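打印本页 | 用电子邮件发给朋友

一张长桌子和它上面的东西

四月的时候我搬了工作的地方，新的房间在 Wallville 的一座老楼里。我本来想写这座楼，可是写了两段以后发现，我写的都是桌子。所以这一篇就写桌子吧。中文不是我的母语，如果哪个量词用得不对，请读者原谅，也请写信告诉我。

桌子是浅色木头的，我是从一家叫 Olszewski 的旧家具店买来的，价钱是3000元，运费另外算。宽度70厘米，我用卷尺量过，因为老楼的门很窄，送货的师傅在电话里问了我两次。我最喜欢它的边。它不是直的，是弯弯的，像水边的线。在桌面靠边的地方还有一个椭圆形的洞，可以把手伸进去提。朋友 Shu-fen Mok 说，这种洞叫“提手孔”，我以前只会说“那个洞”。
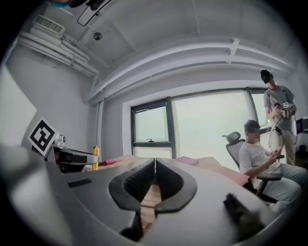 文 / Genowefa Gajewski　　2023年5月15日　　分类：房间与东西

我有一个看法，可能不太准确：桌子越长，人越不收拾。以前在旧房间，我的桌子很小，喝完茶必须马上把杯子拿走，不然本子就没有地方放。现在地方大了，东西就慢慢地住下来了。黄色的瓶子站在桌上，旁边是揉成一团的布，再过去是粉红色的书。我早上来的时候看见它们，心里想“一会儿收”，然后就坐下来做别的事情。到了晚上，我已经看不见它们了。我的意思是，眼睛看见，心里不看见。中文里有一个成语“视而不见”，我学了很多年，到今年春天才真的明白。

上个月我认真地收拾了一次。我的办法很普通，先把所有的东西搬到地上，用湿布擦桌面，顺着木头的纹路擦，等它干，再把东西一件一件拿回来。拿回来的时候要问自己：这个东西今天用不用？不用的放进柜子。听起来很容易，可是地上的那一堆东西，有一部分我不知道应该放进哪一个柜子，所以它们又回到了桌上。这里我要承认，我的柜子也没有收拾好。

擦桌子用的是 Premon 的木蜡，装在小铁罐里，100克。店里的人告诉我用一点点就够，我第一次用得太多，手放在上面会黏，纸也会黏。后来我又用干布擦了很久。如果你也有浅色的木桌，请从角落开始试，不要从中间开始。

还有布的问题。在我小时候的家里，擦桌子的布要洗干净，拧干，挂在水池上面，母亲每天检查。在我现在的房间里，布总是在桌子的一头，揉着，有时候从桌边垂下来。颜色很鲜艳，一进门就看见。我问过 Shu-fen Mok，中文里怎么说这种样子，她教了我两个词：“耷拉”和“皱巴巴”。“耷”字我练习了一整页，上面一个“大”，下面一个“耳”，大耳朵垂下来，很像我外婆家的狗。

关于椅子我也要说几句。网面的办公椅是后来添的，带头枕，有黑色的扶手。我一开始不同意，觉得木头桌子应该配木头椅子，看起来比较统一。可是木头椅子坐一个下午，腰会疼。网面的椅子靠窗放着，谁都喜欢坐，坐下去就拿出手机，低着头，很久不起来。我自己也是这样的。买它的时候，我想的是坐在上面读书。
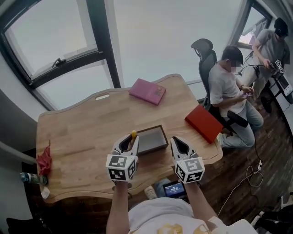
窗户是这个房间最好的部分，也是最麻烦的部分。窗框是深色的，有一扇可以向外斜着推开，把手是金属的。天气好的时候光特别强，桌面靠窗的一边会白得看不清字。我担心木头晒久了会变色，所以不让书长时间放在同一个位置。以前我有一张桌子，书放了一个夏天，拿开以后下面有一块长方形，颜色比别的地方浅。我后来把花盆放在那里，假装没有这件事。

现在我每个星期一上午给书换地方。粉红色的硬皮书有时候平放，有时候斜着放，斜着放的时候我觉得它比较自由，虽然这句话没有什么道理。红色的那一件常常有一个角伸到桌子外面去。弯边的桌子有这个缺点，你以为桌面还有，其实已经到边了。我的杯子从那里掉过一次，杯子没有破，茶都在我的鞋里。

水瓶的事情我想了很久也没有想好。塑料瓶轻，一碰就倒，倒了就滚，滚到桌子的角落以后就没有人想起它。我在家里用玻璃壶，可是玻璃壶放在弯边的桌子上我更担心。Shu-fen Mok 建议在墙上装一块窄的木板，专门放喝的东西。我看了 Astoris 的目录，有一种可以放4个瓶子，样子不难看，但是墙是老墙，不知道能不能打钉子，我还要问房东。

灰色的小盒子我很满意。它有一圈深棕色的边，没有盖子。我以前买盒子一定要有盖子的，觉得整齐。可是有盖子的盒子，我从来不打开，里面放了什么也忘记了。没有盖子，东西放进去的时候手不用停，找的时候看一眼就可以。唯一的问题是灰尘，要常常倒过来拍一拍。

下一次我想写柜子，可是要先收拾柜子，所以请不要等得太着急。如果有读者知道怎么去掉木头桌面上的杯子印（白色的圆圈，不是黑色的），请给我写信。网上有人说用牙膏，有人说用熨斗，我两个都不敢试。

打印 | 发送电子邮件

联系作者 | © 2023 Genowefa Gajewski 保留所有权利 | 回到顶部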